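Folding Cell, Walk-Round and Recording Checklist
Site: Zotby, ground floor
Task set: Follow, shirt folding, two arms
Filled in by: Mieke Lambrechts
Checked with: Oisín Fitzgerald
Date: 15/09/2024

Marks used: OK, OK with comment, FIX, N/A. Please write something in the comment line even when the mark is OK, because the folks who pick this up after you weren't there and a bare OK doesn't tell them much. I know I go on a bit in mine. Skim if you need to!

PART A. BEFORE POWER

A1. Emergency stop within reach of the operator's chair, pressed and released once.
Mark: OK
Comment: Works as it should, both arms drop out together. I'd still love to have the second button on the far side that Gerrit De Smet sketched for us back in May, so I'm putting it in writing again.

A2. Arm bases, bolts and covers.
Mark: OK
Comment: Paint marks on the bolts all line up. Covers are snug.

A3. Cables at wrists and grippers. Enough slack for a full turn, nothing rubbing.
Mark: OK with comment
Comment: Slack is good on both sides. The loops do swing fairly wide when an operator rolls the wrist fast, and I would like everyone to get into the habit of watching them during the first fold after a break. Heiðrún Bjarnason has soft ties in her drawer and is very generous with them.

A4. Floor clear where people walk. Boxes and bins pushed back from the table legs.
Mark: OK with comment
Comment: I can get all the way through without turning sideways, and that's my test. The cardboard box may stay where it is as long as its flaps don't reach into the path.

A5. Shelves behind the table stable, bottles standing well back from the lip.
Mark: OK
Comment: I gave each upright a gentle push at shoulder height and nothing shifted. Please don't restock or rearrange during a session. A change of background halfway through makes a batch much harder to label, and Mahlet Gashaw has been very patient with us about that already.

PART B. POWER ON, ARMS AT REST

B1. Leader handles and arms agree before the clutch is engaged.
Mark: OK
Comment: A small jump on the right arm the first time, gone after homing. If you see it twice, stop and call Oisín, he truly doesn't mind.

B2. Speed limit set to the training value, and the Sorine profile loaded.
Mark: OK
Comment: Loaded and read back aloud by the second person. I know that reading it aloud feels silly when you have been doing this for months. Please keep doing it anyway.

B3. Grip force low enough for thin cotton.
Mark: OK with comment
Comment: We tried it on the gray test rag first and then on a shirt. No pulled threads that I could find, and I looked with the good lamp. The finger pads are getting a little shiny, so I have put in a request for a new set from Mikkelsen.
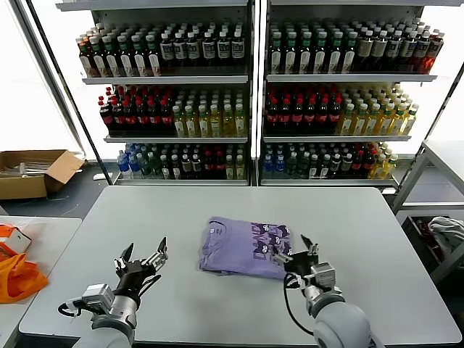
The pads aren't a reason to stop for the day, in my view, but if a shirt starts slipping out on the lift, mark this line FIX and swap them right then. A slip you didn't mean to make is still saved in the example, and somebody has to find it later.

B4. Fingers closing square, no visible gap at the tips.
Mark: OK
Comment: Checked with a strip of paper, the old-fashioned way.

PART C. DURING RECORDING

C1. Hands, sleeves and lanyards off the table while the arms are live.
Mark: OK with comment
Comment: One reminder given, kindly and kindly taken. The urge to reach in and straighten a hem is very strong (I have it myself), but the stop goes in first, every single time.

C2. Starting pose of the shirt varied between examples.
Mark: OK
Comment: Good variety. Operators were dropping it from above and leaving it however it landed, just as the task sheet asks. Please resist tidying it up first. The learner needs the messy starts at least as much as the easy ones.

C3. Both grippers used where the task sheet calls for a two-handed grasp.
Mark: OK

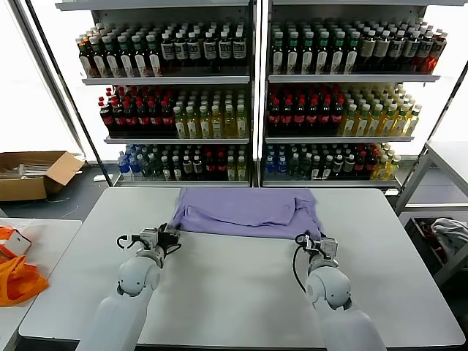 Item C3. Each gripper on a lower corner of the cloth, tabletop clear between them.

Comment: Very pleased with this one. Earlier batches had a lot of folds done by dragging with one arm, and the policy copied the dragging faithfully, bless it. When you grasp with both, pause for a breath before you move off. Mahlet says the pause makes the segment boundary much easier to find.

C4. Arms kept apart, no crossing at the wrists.
Mark: OK with comment
Comment: Fine in normal use. The narrowest moment is the last fold, when both arms want to be in the middle. Take it slower there and let one arm go first.

C5. Failed attempts kept and tagged, never deleted at the station.
Mark: FIX
Comment: Two operators had been told by someone (I didn't ask who, and it doesn't matter now) to throw away anything that went wrong. I've corrected the card taped to the desk. Press the tag key, say a word about what went wrong, and carry on. A recovery from a bad grasp is some of the most useful material we get.

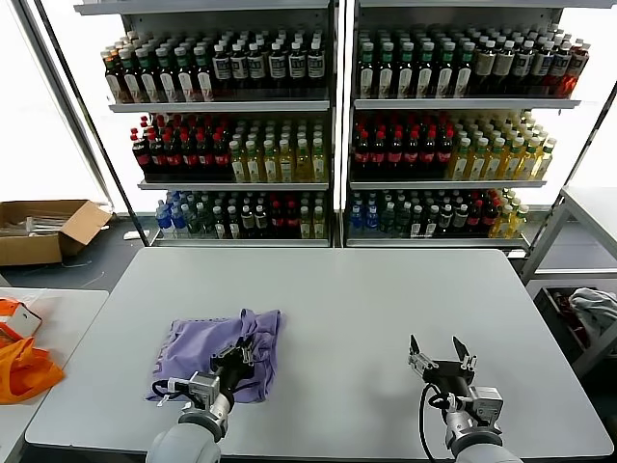

The idle arm deserves a word of its own, and I'm adding it as C6 until the form is reissued. New operators tend to forget about whichever hand isn't busy, and it drifts while they concentrate on the other. What I want to see is how it was done on the heaped shirt, with the left gripper pinching a fold and the right one held open over bare table, well away from the cloth. Parked like that, it's ready for the next grasp and can't snag anything. If your resting hand gets tired, use the hold switch on the handle.

C6. Idle arm parked open and clear of the cloth.
Mark: OK

PART D. COUNT AND CLOSE

D1. Examples on the station disk match the log.
Mark: OK
Comment: 1,579 before this session and 558 added, and the log agrees with the disk on both. That takes us past the 1,998 that Gerrit had down as the target for this shirt.

D2. Spot check of playback, both arms and head camera in step.
Mark: OK
Comment: Oisín and I watched a handful from the start, middle and end. No lag that either of us could see.

D3. Arms homed, power off, stop pressed in, table wiped down.
Mark: OK
Comment: Wipe with the dry cloth only, please. The spray leaves a film and the shirts slide on it.

D4. Open items to carry over.
Second stop button, Gerrit. New finger pads, me. Reprint of the desk card with the C5 wording, Heiðrún. C6 to go on the printed form, Oisín.

Signed: M. Lambrechts
Countersigned: O. Fitzgerald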